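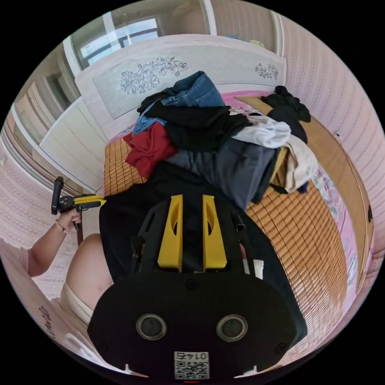
Two yellow-jawed grippers, bed side

Re: [culham-allotments] water butts and the March order

September 1, 2017

Sorry for slow reply, been flat out with the beans. Quick answers below.

> Did we ever settle on the bigger butts from Pollevex, or are we
> still going with the cheap ones? And who is paying for the
> downpipe kits? I have 6 plots on my side asking and I don't
> want to tell them the wrong thing again.

Bigger ones. 400 liters each, 3 of them, one per row. The cheap ones split at the tap end, mine did anyway, and I'm not patching another. Downpipe kits come out of the shed money - there is $133 left in that as of last night, should cover it if we skip the fancy filters.
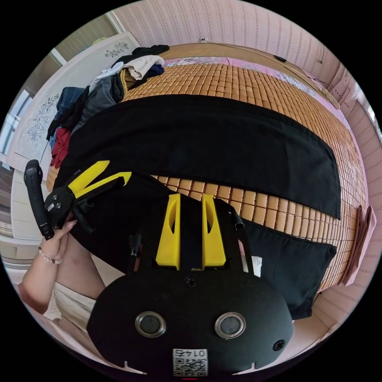
Stands are the bigger headache. A full butt that size needs something solid under it, not the old pallets. Anyone with spare concrete blocks please shout. Flat ones, no chips.

Also the Cernix hose fittings do NOT fit the new taps. Different thread. Don't buy any more of them, I've got a bag full and can't return them. If your plot has the older tap then fine, come and take some. 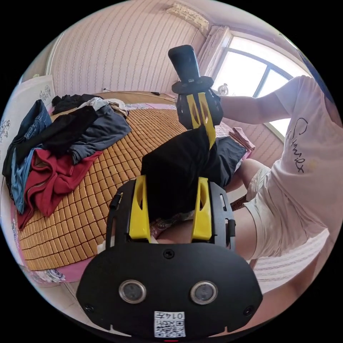

Pillai Lane gate - still sticking. Lift it and push, don't kick it, the bottom hinge is already half off. Will bring a longer bolt next time I'm down there.

Last thing, seed order. Want to get the list togther well before March this time, we missed the early potatoes last year and ended up with whatever was left. Send me variety and how many, one email per plot please, not five.

Got to run, more later

Recent messages on this list
- Blight on the lower row?
- Spare rhubarb crowns, free
- Re: Re: compost bay is full
- Wheelbarrow missing from shed
- Pollevex delivery dates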